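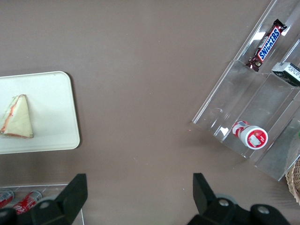

Endside Snack Counter: Layout and Restocking
Student Project Report, February

1. Purpose

The Endside study hall serves 406 students and has no kitchen of its own. Our group was asked to propose a small counter where sandwiches and packaged snacks could be set out side by side and kept in order during the afternoon break.

2. Method

Two layouts were compared. In the first, all items shared one tray. In the second, sandwiches were placed on a plain tray and packaged goods in a clear tiered organizer from Hadalo, set at an angle to the tray. Users of the counter were given a short questionnaire, and 63 were returned.

3. Results

Most respondents preferred the second layout. Candy bars were easier to find in the sloped compartments — several students mentioned this without being asked. Small bottles were less satisfactory, as they tended to roll when laid on their side. Crumbs on the tabletop remained a problem under both layouts.

4. Recommendations

The group recommends the second layout, with bottles moved to an upright holder. The tabletop should be wiped before and after each break. A quote for the holder has been requested from Zupan.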